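Fixing up the old towers: is it worth our while?
From Noreen Yousafzai, for the August newsletter

Members will have heard by now that Billircombe Library is clearing out its old desktops and that our repair group has been offered first pick. Haris Marwat is keen. I have been asked to write something encouraging, and this is as close as I could get.

My doubts are mostly about what's inside the cases.

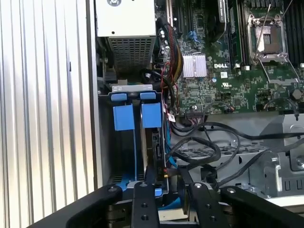
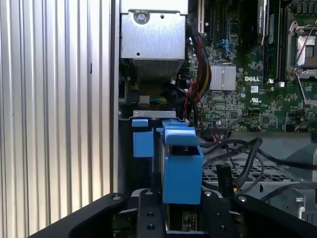
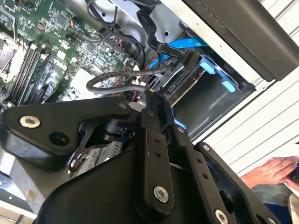 Dell desktop internals, blue plastic drive fittings and all.

Haris likes these because so much of the drive hardware clips in and out. Fair enough, I've lost enough skin to the other sort. But a blue tab doesn't tell you whether the drive behind it has any life left, and the plastic clips on old machines have a habit of snapping the first time someone in a hurry leans on them. Try buying one replacement clip. Aurel Ardeleanu did, and was quoted more for postage than I'd pay for the whole computer.

Then there is the money. The parts fund stands at $1,355. Haris wants to put $500 of it into solid state drives and memory, on the strength of a flyer from Ulotura promising that any older desktop will run "like new" with their upgrade bundle. I rang and asked what "any" covered. The fellow on the phone had to go and check, and I'm still waiting. Clamex were at least willing to say which models their kit doesn't suit, though the list was long enough to put me off my tea.

Teófilo Correa points out that a slow computer is better than no computer for a kid with homework. I agree with him. I don't agree that a tired power supply is a present, and we've handed out a couple of those before, with the phone calls to follow.

So my suggestion is a small trial. We take seven machines, strip and clean them, test every drive properly, and spend nothing until we know how many boot and keep running for a full afternoon. Hinata Nishimura has offered her test sheet, which asks for the drive result in writing. "Seems fine" won't be accepted. Anything that fails gets pulled for parts, clips included.

If you want to help, the benches are open from 2 pm. Bring your own screwdriver, as the club set is missing the size everyone needs. Please label the cables before you pull them out.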